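Workshop > Tape and Adhesives > Does it really work?

March 13, 2018
By Iveta Vondráček

Packing tape tricks I tried so you can skip most of them

Every spring the same list of packing tape tips makes its way around again, passed along by people who I suspect have never had to peel any of it off. I had a big roll of the clear stuff left over from sending parcels, so I worked through the list myself. Some of it holds up. A good deal of it doesn't.

Folding the end over

The oldest tip there is: fold the last half inch under so you can find the end next time. It works. My only complaint is that people fold a tiny corner, which tears off and leaves a split running down the roll. Fold the full width, square. If the end is already lost, run a fingernail slowly around the roll in one direction, then the other. You'll catch it going one way and slide right over it going the other. The advice to warm the roll with a hair dryer first did nothing for me except make the edges gummy.

Keeping the roll flat

Store it on its side, flat, in a drawer or on a shelf. Stood up on its rim it rolls off things and gets dented, and a dented roll pulls unevenly forever after. I've read that you should keep it in the refrigerator. Please don't. I did it for two weeks and the tape went stiff and snapped, and my butter had a roll of tape next to it.

Labels under tape

Covering a paper label with clear tape is supposed to make it last for years. On a cardboard box in a closet, fine. On anything in the kitchen, the edges lift and the grease gets under them, and then you have a label you can't read and can't remove. If you must do it, let the tape run well past the paper on all four sides and rub it down with the back of a spoon. Don't tape over thermal receipts at all. I lost the print on two of mine, one of which was for a boiler part I wanted to return.

The lint roller substitute

Wrap tape around your hand sticky side out and pat your coat with it. This one gets 300 cheerful comments wherever it's posted and I can't see why. Packing tape is too strong for wool and pulls up the fibers along with the cat hair. It's decent on a car seat or a lampshade, provided the shade is fabric and you're gentle. For glitter on a hard floor it beats everything else I own.

Battery covers

Abílio Sampaio wrote in to say that a strip of clear tape across the back of a remote control will replace a lost battery cover. I was ready to hate this. It does keep the batteries in place, I'll give him that. Use one strip, fold a tab at the end, and replace it when you change the batteries. Two or three layers on top of each other trap heat and turn into a brown mess by summer. He also says to tape over the buttons to keep them clean, and there we part company. The tape bridges the gaps, you have to press twice as hard, and crumbs still get in at the edges.

A damp cloth, well wrung out, does a better job on buttons, with the batteries out first. For the grooves between the keys I use a dry toothbrush.
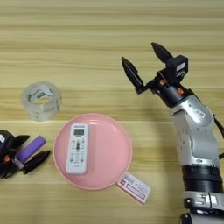
What does make a difference is having one spot for the small stuff. I used to think a catch-all plate was just clutter with a rim, and most of the time it is. It works only if you're strict: remotes and nothing else, or keys and nothing else. Once there are coins and dead pens in there you've built a second junk drawer, only now it's out where guests can see it.

Getting the residue off

Cooking oil on a paper towel, left for ten minutes, then dish soap. That's all you need on glass, glazed dishes and most hard plastic. Keep oil away from bare wood, where it leaves a darker patch that's worse than the glue. On wood I roll the glue off with my thumb, which is slow and dull. Peanut butter works because it has oil in it, so save the peanut butter. Nail polish remover will take off the glue and quite possibly the finish under it - try it someplace hidden, or better, leave it in the bathroom.

Vinegar I tried three times. It made the kitchen smell like pickles and the glue stayed put.

Contact the tips desk | Copyright 2018 Prallia | Back to top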